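3.2 Simulation before purchase

The equipment plan for the Geltow bottling line had to be settled before any arm was ordered. We built the packing cell in simulation and used it to compare two gripper options, the Siseo parallel unit and the Arellano long-finger unit, against the same capital limit. Bottles are brown and sit in a blue divided crate.

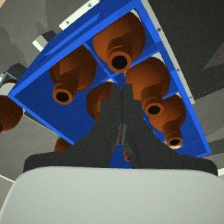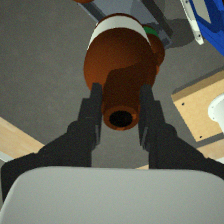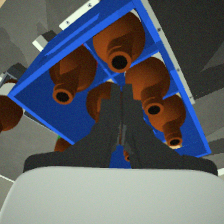
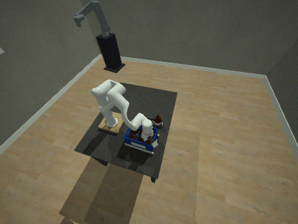 Figure 4. Simulated packing cell. The first three panels are views over the gripper fingers; the last is a room view with the arm over the crate.

Each option was run for 866 trials with the crate position varied between trials. Finger clearance at the dividers was the main cost driver. A gripper that fouls a divider needs a wider crate, and the Grerine depot already owns 2,000 crates of the current pattern. Replacing them would cost more than either gripper, so crate dimensions were held fixed and the budget was built from there.

We set a target of 95 clean placements per 100 attempts as the condition for going to tender. Spare fingers, a mounting plate and operator training were priced as separate lines – the first draft had folded them into installation, and the labour figure was hard to check. Freight was quoted in November and left unchanged.

Simulation licences were charged to the planning budget. The model does not cover wear on the finger tips, and we allowed one replacement set per year until the plant has its own maintenance records.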